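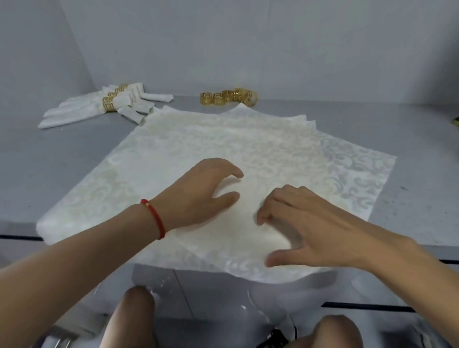 1/ Napkin notes for the Torres dinner. White damask, tone-on-tone scroll, gold rings with a Greek key cut-out. Lay the cloth flat on the diagonal, one corner pointing away from you.

2/ Smooth from the center out. Damask shows every crease once the light hits it, so press with the fingers — no dragging.

3/ Gather at the middle, feed one end through the ring, stop halfway. Fan both tails. Olga Farías folds hers in 3 first. Neater, but the tails come out stiff.

4/ Park the finished ones in an overlapping row, rings in line. Loose rings stay upright at the back, within reach of the right hand.

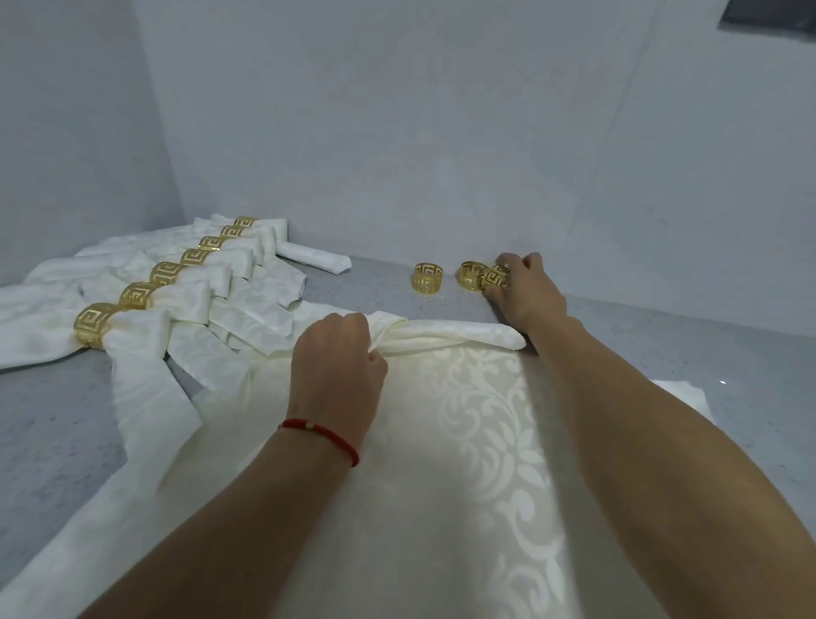
5/ Storage: flat box, 2 layers at most, tissue between. Pidham gets the spare rings back in March.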